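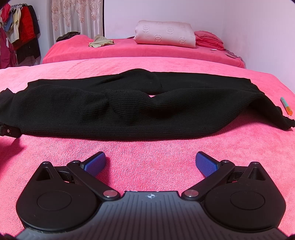 Home Minutes Groups Swap Days Contact

Dullura Clothes and Linen Circle
Minutes of the summer meeting, 2019-07-09, 7 pm, the Robles Room

In the chair: Lukian Nazarenko
Present: 19 members. Apologies received from the Trostelell group, who had their own sale on the same evening.

1. Minutes of the last meeting
Agreed with one correction. The spring swap raised £958 and the figure printed had two digits the wrong way round. Everyone was very pleased to hear the right one, as it is the best we have ever done!

2. Folding evening
The bulk of the meeting was given over to knitwear and towels, and what a good session it was. Lukian began with jumpers. Lay the jumper face down on a bed, smooth the ribbing with the flat of the hand and bring the sleeves across the back one at a time, keeping the cuffs level. Then fold the hem up to the shoulders. Heavy knits go in thirds and fine ones in half and half again.

There was a lively discussion about black knitwear. Several members find it hard to see which way the ribs are running, especially under electric light, and the tip that won the room was to work on a bright cover. Pink was the favourite — the dark edge shows up beautifully against it and you can spot a twisted sleeve straight away. It also shows up every bit of fluff, so have a clothes brush to hand.

On frayed cuffs, it was agreed that a jumper with a loose cuff can still go to the swap if it is pinned with a label saying so. Plenty of people enjoy a mending job. Jumpers with moth should be kept in a tied bag and brought to the chair's attention before they come anywhere near the rails.

We moved on to bath towels, which caused more argument than expected. The Stestolo members fold lengthways first, then in thirds. The rest of us had always gone widthways. We tried both ways round on the same shelf and the Stestolo stack was neater and stood up by itself, so that is how towels will be done at the November swap. A big towel needs to be spread right out before the first fold, corners pulled square. 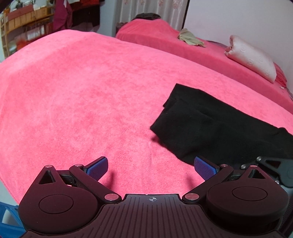

Item 2: the pink towel spread out on the bed.

Agreed: towels lengthways first. Jumpers as Lukian showed. One sheet of written steps to be pinned up by the sorting table.

3. November swap
The hall is booked for the Saturday. Setting up from 9, doors at 11. We need more hangers with proper shoulders for coats, and clean carrier bags, which are getting hard to come by. Bedding will have its own table this time, with sheets and duvet covers tied in sets and the size written on a tag. There was real excitement about this, and two members offered to sort the bedding beforehand at home.

4. Any other business
The steam iron is leaking again and should not be used until it has been looked at. Whoever has the long tape measure, please bring it back.
A request was made for a session on fitted sheets. Carried with cheers.

5. Next meeting
Fitted sheets, same room, same time. Bring one of your own, any size.

Meeting closed 8.50 pm.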